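로마도라 공유작업실 12월 소식: 겨울철 이용 안내와 공구 대여 변경 사항

로마도라 회원 여러분께 12월 소식을 전합니다. 이번 호에는 겨울철 이용 시간, 공구 대여 방식 변경, 목재 보관 요령, 새해 강좌 접수 내용을 실었습니다. 변경된 대여 규정은 15/12/2025부터 적용되니 그 이후 대여하실 분은 해당 부분을 꼭 읽어 주십시오.

겨울철 이용 시간

겨울 동안 평일 저녁 이용은 한 시간 일찍 마감합니다. 난방은 개장 30분 전에 켜지만 안쪽 작업 공간은 바닥이 콘크리트라 데워지는 데 시간이 더 걸립니다. 오전에 오시는 분들은 바닥이 두꺼운 신발을 신으시고 겉옷도 따로 챙겨 오시는 편이 좋습니다. 다만 회전 공구를 쓰실 때는 소매가 헐렁한 옷이나 목도리, 끈이 달린 모자를 착용하실 수 없습니다. 장갑도 마찬가지입니다. 손이 시리면 기계를 끄고 휴게실에서 손을 녹인 뒤 다시 작업해 주십시오.

지난 11월에 출입문 아래 틈을 막는 공사를 했습니다. 문이 전보다 뻑뻑하게 닫히므로 나가실 때 끝까지 당겨서 잠겼는지 확인해 주시기 바랍니다.
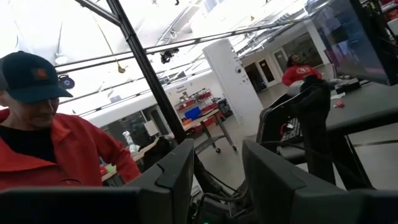

공구 대여 방식 변경

그동안 종이 장부에 적던 공구 대여 기록을 Ellero 예약 페이지로 옮깁니다. 현재 등록된 공구는 모두 509점이며, 공구마다 번호표가 붙어 있습니다. 대여할 때는 페이지에서 번호를 검색한 뒤 반납 예정일을 입력하면 됩니다. 번호표가 떨어진 공구를 발견하시면 임의로 적지 마시고 안내대에 맡겨 주십시오.

대여 기간은 기존 일주일에서 13일로 늘어납니다. 연장은 한 번만 가능하고, 다음 예약자가 있으면 연장되지 않습니다. 전동 드릴과 직소는 회원 한 사람당 동시에 2점까지 빌릴 수 있습니다. 배터리는 본체와 따로 등록되어 있으니 반납하실 때 둘 다 처리되었는지 확인해 주십시오. 배터리만 남아 연체로 잡히는 일이 시험 운영 기간에 여러 번 있었습니다.

종이 장부는 연말까지 안내대에 둡니다. 장부로 빌린 공구는 장부로 반납하시면 됩니다.

목재와 접착제 보관

난방을 하는 실내는 여름보다 훨씬 건조합니다. 외부에 두었던 판재를 들여와 바로 재단하면 며칠 사이에 휘거나 갈라질 수 있습니다. 작업 담당 마카리오 에스피노사 씨는 판재를 들여온 뒤 최소 일주일은 실내에 두고, 바닥에 직접 눕히지 말고 받침목 위에 간격을 띄워 쌓으라고 권합니다. 받침목은 두께가 같은 것을 쓰고 위아래 줄을 맞춰야 합니다. 줄이 어긋나면 그 자리에서 판재가 처집니다.

집성판도 예외는 아닙니다. 한쪽 면만 마감제를 바른 상판은 양쪽 면의 수분 변화가 달라 휘기 쉽습니다. 보이지 않는 아랫면에도 같은 횟수로 바르는 것이 안전합니다. 오일 마감을 하신 뒤에는 쓰고 난 천을 뭉쳐서 버리지 마시고, 물에 적셔 뚜껑 달린 금속통에 넣어 주십시오. 자연 발화 위험이 있어 일반 쓰레기통에는 버릴 수 없습니다.
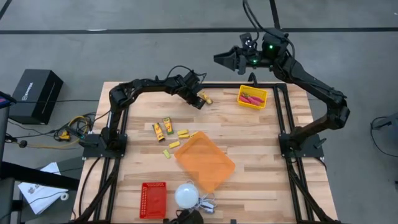 수성 목공 접착제는 한 번 얼면 접착력이 떨어집니다. 차 안이나 베란다에 두었던 접착제는 짜 보았을 때 덩어리가 지거나 실처럼 늘어지면 쓰지 않는 것이 좋습니다. 작업실에 두고 쓰실 분은 선반 아래 칸을 이용하시고 통에 이름과 개봉한 달을 적어 주십시오. 이름이 없는 통은 매달 말에 정리합니다. 추운 날에는 굳는 시간도 길어지므로 클램프를 평소보다 오래 물려 두셔야 합니다. 밤새 클램프를 걸어 두실 때는 작업물 옆에 연락처를 남겨 주십시오.

새해 강좌 접수

1월에는 우에르타 실에서 두 강좌가 열립니다. 의자 수리 기초반은 흔들리는 다리와 헐거워진 가로대를 분해해 다시 붙이는 과정입니다. 수리할 의자를 한 개씩 가져오셔야 하며, 천갈이는 다루지 않습니다. 강사는 멜키아데스 만리케스 씨입니다. 칼갈이반은 대패날과 끌을 중심으로 진행하고 숫돌은 작업실 것을 씁니다. 본인 숫돌을 가져오시면 수업 전에 면을 잡아 드립니다.

두 강좌를 합해 정원은 40명이고 접수는 Ellero 페이지에서 선착순으로 받습니다. 재료비는 첫 수업 날 안내대에서 내시면 됩니다. 수강을 취소하실 분은 개강 전날까지 알려 주셔야 대기하시는 분께 자리를 넘길 수 있습니다.

그 밖의 안내

체르니코 자재점의 회원 할인은 내년에도 이어집니다. 계산할 때 회원증을 보여 주십시오. 분실물은 안내대 뒤 선반에 모아 두었습니다. 줄자와 안경이 특히 많으니 잃어버리신 분은 연말 전에 찾아가시기 바랍니다.

다음 소식지에 실을 작업 사진과 글은 안내대나 전자우편으로 받습니다.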